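September 11, 2025
Pugh bench, lamp driver ageing, batch 733

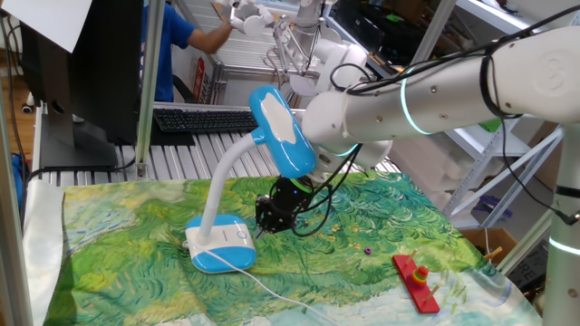

Blue-and-white desk lamp on the printed cloth.

Trelau drivers reached 500 h this morning. Output at full setting down slightly on two boards, rest flat. Ripple at 100 Hz unchanged from the June readings. Thermal pad on the Cultcombe board had crept, refitted and torqued again. Grokov supply still drifts at low load, so use the other one until it is recalibrated.

Next: dim to 90 percent, log overnight. Need more pads, same thickness.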